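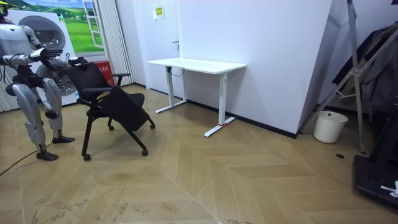
Sitting Less at Skendstead: What We Learned From the Long Meeting

Last updated: September 9, 2025
Print this page | E-mail this page

Many of you asked me to write down the rules we agreed for meetings, so I do it now, before everybody forgets them again.

The discussion began in December, after the budget meeting which lasted over 4 hours. Gladys Urio told us afterwards that she could not remember anything that was said in the second half. I could not either, and I was the person writing the minutes. When I looked at my notes, the last two pages had only the word "delivery" and an arrow.

So Muchen Ren from the planning office made a small study for us. For some weeks, each team wrote down when a meeting started, when it ended, and when the last decision was made. The third number was the interesting one. In most teams the last decision came long before people left the room. The rest was repeating, or waiting for one colleague to find a file.

The Clavard team already had a different habit. They write the questions on one sheet the day before, and if a question has an answer by the morning, they cross it out. On one occasion the whole sheet was crossed out and they did not meet. Cosmin Neagu says he used the free time to clean his inbox, which had 2000 unread messages in it. I believe the number - he showed me.

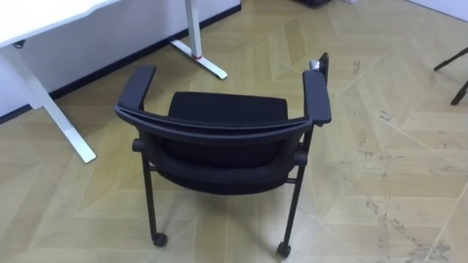

A black office chair with armrests.

From the autumn, these are the rules for all teams at Skendstead. A meeting has a sheet of questions, sent the day before. No meeting is longer than one hour without a break, and the break is a real one, where you stand up and leave the room. The person who called the meeting also closes it. If you are invited and none of the questions is yours, you may say no, and you do not need to explain it.

Athina Deligiannis asked if the rules are valid also for calls with the Stondstead office. Yes, they are.
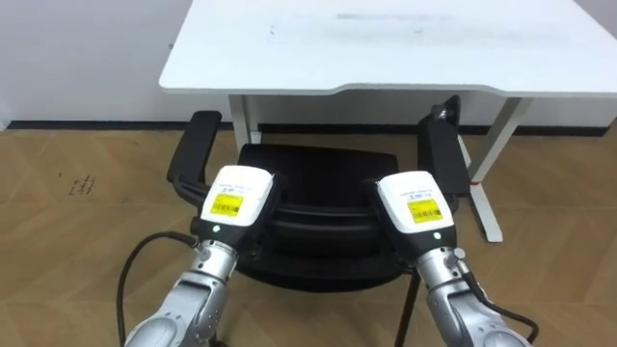
There was one objection I want to report fairly. Kiprono Odera thinks that short meetings are hard for new colleagues, who learn a lot by listening to the others talk. He is right, I think, and we did not find a full solution. For now, new people will get 11 old question sheets with the answers written in, and each of them can choose 2 meetings per month only for listening. We will ask them in December if this was useful.

Please send me your comments by e-mail, also the critical ones. I read them all, but I answer slowly.

You receive this newsletter because you are on the Skendstead staff list. Unsubscribe or change your settings at any time.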